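Atelier Brindivwood — Peindre les bleus et les lumières floues
Foire aux questions

Faut-il savoir dessiner pour venir ?
Pas du tout ! On travaille la couleur, les passages et les valeurs, et il n'y a presque jamais de contour à tracer. Beaucoup de nos inscrits n'avaient plus touché un pinceau depuis l'école, et ce sont souvent eux qui osent le plus d'eau dès la première feuille (et quel plaisir de voir ça).

Qu'est-ce qu'on peint, au juste ?
Des dégradés, surtout des bleus. On part d'un noir profond, on glisse vers le marine, puis le bleu roi, et on garde un coin de papier pour la lumière. Au printemps, à partir d'avril, Farah Lumbantobing ajoute une série sur les gris colorés et les mauves.

Quelle peinture utilisez-vous ?
L'aquarelle pour le cycle de base, la gouache pour le second. À l'aquarelle, il nous faut un outremer, un bleu de Prusse, une terre d'ombre brûlée et un rose quinacridone, rien de plus. Le tube de noir reste à la maison : l'outremer et l'ombre brûlée bien chargés donnent un sombre vivant, qui tire vers le violet si on y glisse une pointe de rose.

Comment obtenir un passage sans trait visible ?
On mouille toute la feuille au pinceau large, on attend que la flaque devienne satinée, puis on pose la couleur la plus foncée d'abord, du côté opposé à la lumière. Ensuite on incline la planche et on laisse faire. Si une ligne apparaît, un pinceau propre et juste humide suffit à la fondre. Ne revenez pas dessus une fois que le papier a perdu son brillant, vous auriez des auréoles !
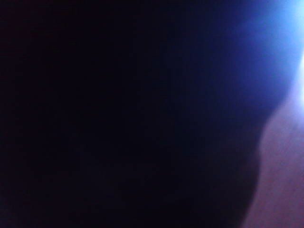

Presque noir à gauche, puis marine, bleu roi et pervenche en allant vers la droite ; en haut, le halo est presque blanc.

Comment garder un blanc aussi lumineux ?
En le réservant dès le départ. Pas de gouache blanche en fin de séance, pas de gomme de masquage non plus, qui laisse un bord dur alors qu'on cherche un halo. On s'arrête avec le bleu bien avant la zone claire et on tire la couleur à l'eau pure sur les derniers centimètres. Plus le foncé est grand, plus le petit coin clair éclate — on est chaque fois surpris du peu de blanc qu'il faut.

Et le rose un peu poussiéreux, sur la droite ?
Ah, la question préférée de Geum-ok Seo ! C'est un rose quinacridone très dilué, cassé par un soupçon d'outremer et une trace d'ombre brûlée. Posez-le avant les bleus et laissez-le sécher complètement. À côté d'un bleu froid il paraît bien plus chaud que sur la palette, alors restez léger.

Mon foncé devient terne en séchant, que faire ?
L'aquarelle s'éclaircit toujours en séchant. Chargez davantage dès le premier passage, avec une consistance de crème liquide. Si le résultat reste pâle, attendez le séchage complet et repassez un second jus, uniquement dans la partie la plus sombre.

Quel papier apporter ?
Du papier coton, 300 g au minimum si vous avez le vôtre. L'atelier fournit les feuilles du premier cycle. Pour la gouache, un papier de 200 g convient très bien. Évitez les blocs de cellulose très fins : ils gondolent, la couleur file dans les creux et on se décourage pour rien.

Que prévoir d'autre ?
Deux bocaux de 500 ml, un pour rincer et un pour l'eau propre, un chiffon en coton, un pinceau plat large et un rond moyen. Les planches et le ruban adhésif sont sur place. Un vieux tablier aussi, le bleu de Prusse ne pardonne rien aux chemises.

Combien sommes-nous par groupe ?
Neuf au maximum, chacun avec sa table. Gilang Majimbun passe de l'un à l'autre et fait ses démonstrations au milieu de la salle, tout le monde autour de lui.

Quel est le tarif ?
Le cycle complet coûte 330 euros, papier compris. Vous pouvez régler en deux fois, il suffit de le préciser à l'inscription.

Les enfants sont-ils admis ?
À partir de 12 ans, accompagnés d'un adulte inscrit. Les duos parent-enfant sont une vraie joie à accueillir, on en voudrait plus !

Puis-je rattraper une séance manquée ?
Oui, dans l'autre groupe, s'il reste une table. Écrivez à Leonora Soriano, elle tient le planning.

Page mise à jour le 18/12/2022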